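Filed under: Opinion / Getting Around

Paper timetables. Bring them back. I mean it.

Mastosside took the printed sheets off the bus shelters last winter and put up a little square code instead. Scan it, get an app, make an account, wait. Phone at 4 percent? Good luck. My neighbor is 81 and has ridden the 162 into Bedatport her whole life, and now she just stands there and hopes. Sometimes it comes. Sometimes two come.

I know the argument. Paper goes out of date, costs money, people scribble on it. Fine. But a sheet of paper told you the last bus was 11:40 and you planned your night around it – the app tells you "service information unavailible" and then shows you an ad for mattresses.

And the savings! The town paper printed the number. 124 shelters, reprinted twice a year. Less than one new bench at the Kahsay Street stop. Nobody sits on that bench, it faces a wall.

I'm not against phones. Got one, use it too much. Just want both. A phone for the people who like phones and a sheet behind plastic for everyone else, incuding me when it's raining.
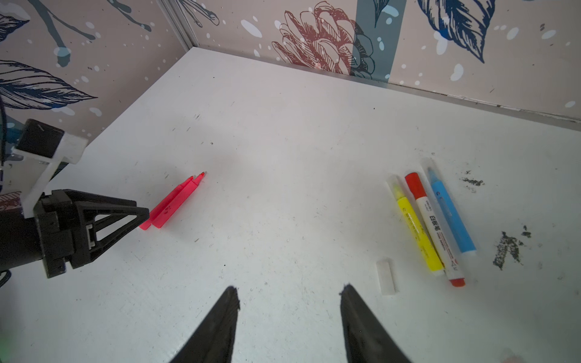 BEDATPORT, December

Still no sheet at my stop. I wrote to the town again, no reply yet. The 162 was late this morning, by how much I couldn't tell you.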